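So, the long plastic part finally got its week. I've been putting this off since November, mostly because every policy I trained at Arroyo treated anything longer than a shoebox like it was a shoebox. It would find the middle of the part and go for the middle. That's fine for a block and pretty bad for something skinny with fins on one end!

The idea I wanted to try is dumb simple. I call it Preltell (a street I used to live on, don't read into it). You let the policy pick a grasp point anywhere along the part, and then you make a second, much smaller network guess where the *other* end is going to be once the hand has closed. If the guess lands in the rack, you pick again. No fancy physics, just a little head trained on 500 demos we recorded by teleop at the Warnatstead bay.

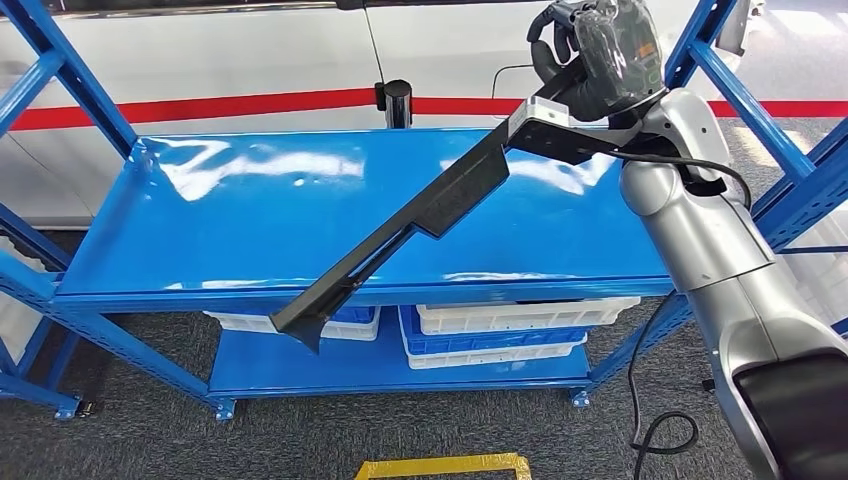 *Long trim-looking part over the blue rack, held near one end. The far tip is just past the shelf edge.*

I like that grip a lot. The old policy hardly ever chose the end, and holding it there makes the far tip the whole problem. A few degrees at the wrist is a big swing down at the fin.

Numbers, for people who scroll for numbers: we ran 100 trials with the tip guesser on, and 58 of them ended with the part placed and no bump. With it off we got 10 clean ones before I got sad and stopped, so please don't turn that into a ratio. I need to go back and run the baseline properly.

Most of the misses are still the fingers. The guesser assumes the part stays put in the hand, and a thin part loves to roll a bit as the fingers close (ours has ridges, which you'd think would help, and sometimes they do). I've been going through the wrist camera clips in Stader, our log viewer, trying to mark the moment the roll starts. It's slow going, the ceiling lights blow out half of what I want to see.

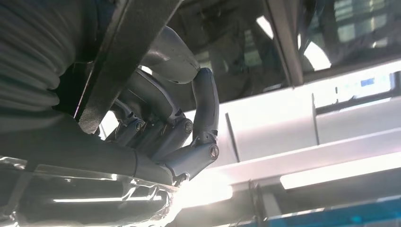
*Wrist view, fingers curled, lots of glare.*

Next up is feeding the finger joint angles into the guesser so it at least has a chance of noticing a roll. I also want to try the part flipped end for end, which we haven't got a single demo of. Bay's booked for Friday, so I'll post the baseline after that.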